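厨房场景下的遥操作示教数据采集与策略训练
课程项目报告
小组成员:Duangjai Thaweesak、Wagner Miranda
提交日期:2026年9月26日

一、项目背景

本项目是机器人学习课程的期末课题。课程给出的题目是选择一个家庭环境中的任务,由人通过遥操作向机械臂示教,再用采集到的数据训练一个模仿学习策略。我们选的任务是厨房台面整理:把散落在台面和水槽附近的毛绒蔬果玩具夹起,放进一个浅盒里。

选毛绒玩具有两个考虑。第一,夹爪没有力反馈,抓真的番茄容易捏坏,每轮都要换。第二,毛绒物体形状不规则,夹住以后会变形,对抓取位置的容错比较大,适合我们这种第一次做示教的小组。缺点是它们太轻,夹爪稍微碰一下就会移位,后面的失败案例里有不少和这一点有关。

二、硬件与软件

机械臂使用实验室的Mokon六轴臂,末端为黑色平行夹爪,腕部装有一个小型相机。主手是一台尺寸较小的同构臂,操作者握住主手末端移动,从臂跟随。夹爪开合由主手上的扳机控制。

数据记录用的是课程提供的Sikum工具包,同步保存腕部图像、关节角和夹爪开度。训练在一台单显卡工作站上完成。我们没有加装外部固定相机,全部视觉信息来自腕部。这个决定在第五节还会讨论。

三、示教流程

每一轮示教按以下步骤进行。

1. 布置物体。一人负责摆放玩具,另一人操作主手。物体的位置每轮都换,包括水槽两侧的台面。

2. 回到起始位姿。从臂回到固定的起始关节角,夹爪张开。开始记录之前,操作者先确认主手和从臂的姿态一致,否则从臂会在启动瞬间跳动。

3. 逐个抓取。操作者从离夹爪最近的物体开始,依次夹起放入盒内。抓取时让夹爪中心对准物体最宽处,闭合后停顿一下再抬起。

4. 处理水槽附近的物体。不锈钢槽壁会反光,腕部画面里物体边缘有时不清楚。操作者在这一区域放慢速度,并避免夹爪碰到槽沿和旁边的金属件。红白格子盒的内壁花纹较密,红色的辣椒和番茄放在里面时,颜色与格子接近,标注时需要放大查看。
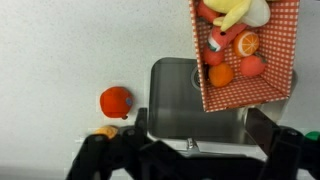

5. 结束与保存。夹爪退到台面上方后停止记录。操作者当场给这一轮打上“成功”“部分成功”或“失败”的标签,并写一句备注。

6. 复位。取出盒里的物体,重新布置,进入下一轮。

四、数据整理

采集从6月开始。第一批数据由Wagner操作,他习惯从侧面接近物体;第二批由Duangjai操作,她多数时候从正上方下降。两批混在一起训练时,策略在接近物体的最后一段会左右摇摆。我们后来统一了操作规范,规定一律从上方接近,并把侧面接近的轮次单独存放,不进入训练集。

全部记录共2,388个抓取片段。去掉以下几类后再用于训练:

主从姿态未对齐导致起始跳动的片段;
夹爪空闭合后又重新尝试超过两次的片段;
图像与关节数据时间戳错位的片段。

其中时间戳错位最难发现。Sikum在磁盘写满时不会报错,只会丢帧,我们是在回放时看到夹爪已经闭合、画面里却还张开着,才查到原因。之后每次采集前都先检查剩余空间。

五、训练与结果

策略网络采用动作分块的结构,输入为腕部图像和当前关节角,输出之后一小段时间的关节目标。训练一次约900分钟。动作块长度试过两种设置,较长的一种动作更平滑,但物体被碰歪以后反应慢,最后采用较短的一种。

测试共进行56次单物体抓取,物体位置与训练时不同。结果分区域来看差别明显:放在台面上的物体大多能夹起并放入盒中,靠近水槽边缘的物体成功率低得多。常见的失败有以下几种。

接近时把物体推走。圆形的玩具最容易出现这种情况,夹爪一侧的指先碰到物体,物体滚开,策略仍按原来的位置闭合。

夹住后在抬升途中掉落。多数是只夹到了边缘的一层绒布。

放置时找不到盒子。腕部相机离物体近,夹爪夹着较大的玩具时视野被挡住一部分,盒子只露出一角。此时策略会在盒子上方停住不动。有4次测试因此由人工终止。

第三种失败和我们只用腕部相机有直接关系。如果再加一台固定相机,放置阶段应该会改善,但我们没有时间重新采集数据,只能留作后续工作。

六、关于示教方式的比较

项目前期我们也试过直接拖动从臂示教。拖动的手感比遥操作好,新手更快上手,夹爪对位也更准。问题是操作者的手和前臂会频繁进入腕部画面,而部署时画面里没有手,训练和测试的图像不一致。另外,从臂在拖动模式下末端偏重,做久了手腕酸。因此拖动示教的数据只用来检查流程,没有参与训练。

遥操作的主要困难是判断深度。操作者站在侧面看从臂,夹爪离台面还有多高很难估计,头几天经常压到台面。后来Duangjai把腕部画面接到一块屏幕上放在主手旁边,操作者下降时看从臂,对位时看屏幕,压台面的情况少了很多。

七、分工

Duangjai Thaweesak:第二批数据采集、数据清洗、报告第四至六节。
Wagner Miranda:硬件标定、第一批数据采集、网络训练、报告其余部分。测试由两人共同完成。

八、后续工作

增加固定相机后重新采集放置阶段的数据;在水槽附近补采示教,光照取早晚两种;尝试在策略执行出错时由人接管主手,把纠正动作也记录下来加入训练。接管功能的接口已经写好,目前切换时从臂仍有轻微抖动,需要先解决主从姿态对齐的问题。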